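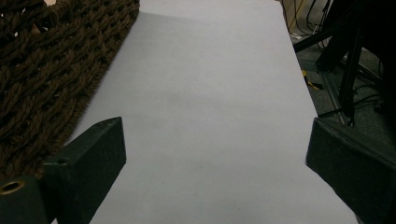
Dace Dzene asked why anyone would put white down under towels in the first place, it shows every bit of lint. Yes. It does! Which is the whole point, Dace, you want to see the lint before it goes in the cupboard and not after.

Towel Corner, Folding and All -- Gallery
Posted 2020-07-02 by Rafsan Hettiarachchi

Quick page, sorry, more words than I meant. People keep asking about the towel corner at Grestlow so here are a few pictures and whatever I can type before lunch. Brown woven things, white surface, beige towel. That's the color scheme, all of it. No I did not hire anyone.

Background for the new readers. Grestlow is the rental, sleeps a lot of people in summer, everybody wants a clean towel at the same time. The old system was a shelf in the hall. Whatever came out of the dryer went on the shelf in a lump, and whoever was tallest got the good ones. In December I gave up on the shelf and moved the whole business to a table. Cost me 48 dollars all in, mostly the basket. The towels I already had.

The white went down first, dark woven stuff off to one side. I like it plain. Tried a patterned cloth for a while and could never find the edge of a washcloth on it, looked like a magic eye poster.

Next one is the towel itself. Terry cloth, beige, folded end up over the wicker basket. Dark brown weave, little rectangular openings, light comes right through. White table under it.

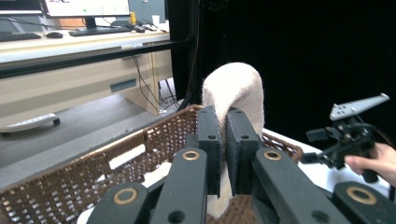 Beige was an argument. Half the house wanted white, like a hotel. But white towels go gray, and then you're bleaching, and then they go scratchy, and then somebody leaves a bad review with the word sandpaper in it (it happened, I still have the screenshot). Beige hides tea. Beige hides sunscreen, mostly. Bought the whole lot from Lisar, same shade, so when one dies I just get another and it matches near enough.

Folding, since that's what the emails are about:

Long side in half. In half again. Then thirds, fold facing up, so when you pull one out of the basket the rest stay put. Loose ends down. If the ends are up everything comes out in a string like a clown hanky.

Don't iron terry. Somebody wrote in that they iron terry. Please stop, you're flattening the loops, thats what does the drying.

Give it a shake outside before you fold. One hard shake, hold it by 2 corners. Gets most of the fluff off. The rest lands on the white and you wipe it up with a damp sponge or just your hand.

Basket notes. Open weave on purpose. Had a plastic tub before, with a lid, very tidy, and the bottom towels smelled like a pond by the end of every week. Air has to get in. Check the inside of a wicker one before you use it, run an old sock over your hand and drag it around. Anything that snags the sock is going to snag your towels. Nip it off with nail scissors, or sand it a little. Took me one evening and part of a movie.

Also size. Measure a folded towel BEFORE you buy the basket. I did not do this the first time. First basket now holds potatoes.

White paper again, with the brown woven piece beside it. Chunky twisted strands, lots of texture, good next to something so flat. There's a tiny bluish speck near the middle of the sheet and yes I see it too.

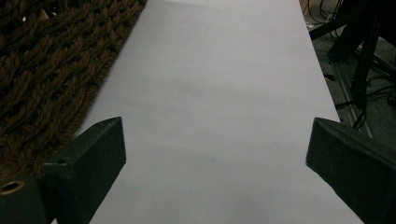 Paper off a roll is the cheapest surface I've come up with, by the way. You pull out a length, lay it flat, use it till it looks tired, then it goes under the paint cans or the kids draw on it. Oilcloth is nicer to touch but it curls. Glass is cold and makes a noise when you set anything down. Cowie, the hardware place by the bridge, sells the roll I use, and they'll cut it to length if you ask when it's not busy.

It won't lie perfectly flat the first day. Leave it overnight with a couple of heavy books at the ends. Or roll it backwards, tight, and let it go. Don't tape it to a good table, the tape lifts the finish. Ask me how I know. Actually don't.

The woven stuff wants almost no care. Vacuum with the brush end, go with the strands and not across. Dry cloth for dust down in the gaps. If something spills, blot it and stand the thing on its side somewhere airy. Never in the sun though, rope gets brittle and sheds, and then you're picking fibers off every washcloth you own.

Numbers, for the person at Surnen who wanted numbers for their own place. I kept a tally on the calendar all year, 2,606 towels washed. Big towels and hand towels together, I did not split them out, sorry. Next year maybe. Probably not.

Last picture coming up. Blank sheet, dark braided mat along the left, a bit of fuzzy fringe where the two meet. I keep meaning to trim fringe like that and then I dont. Comments are open under it, be nice.
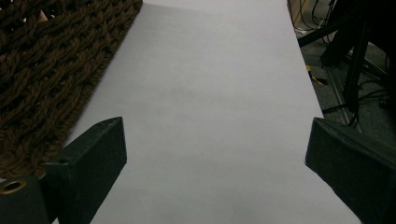
Is the fold-up method any good for bath sheets, or only the regular size? Mine always end up too fat for the basket and I have to sit on them.

-- Bath sheets, do the thirds first and then the halves. Slimmer. And one less per basket, no way around that. R.

Dace Dzene: OK, I take back the lint thing. Put white paper on my folding table this morning and it was disgusting. Where do I send the bill?

-- Cowie, they'll love you. R.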